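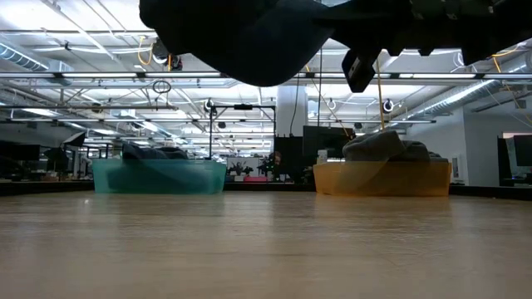 Since I moved to Dindbridge my caps lived in one heap behind the door. In July I decided to sort them by colour. The orange bin is for grey, the teal one for dark things, and I like that I can see through the sides.

Washing them took five evenings, as I am slow and careful.
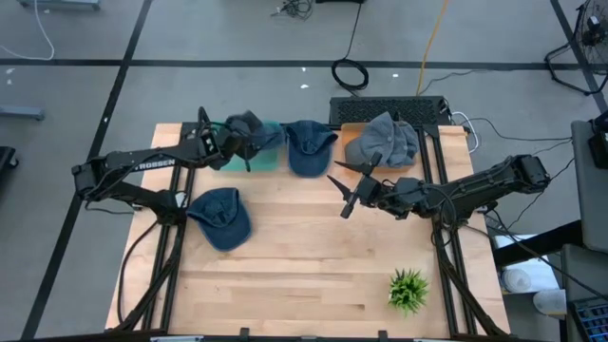 My aunt's rule is that a cap should rest on its brim, but I do not agree. The denim-blue ones can lie on bare wood, well away from the little spiky plant – it needs its light.
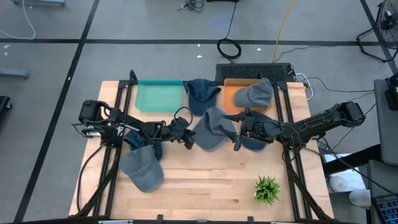
Six caps, grey and dark blue, and the teal tray still empty.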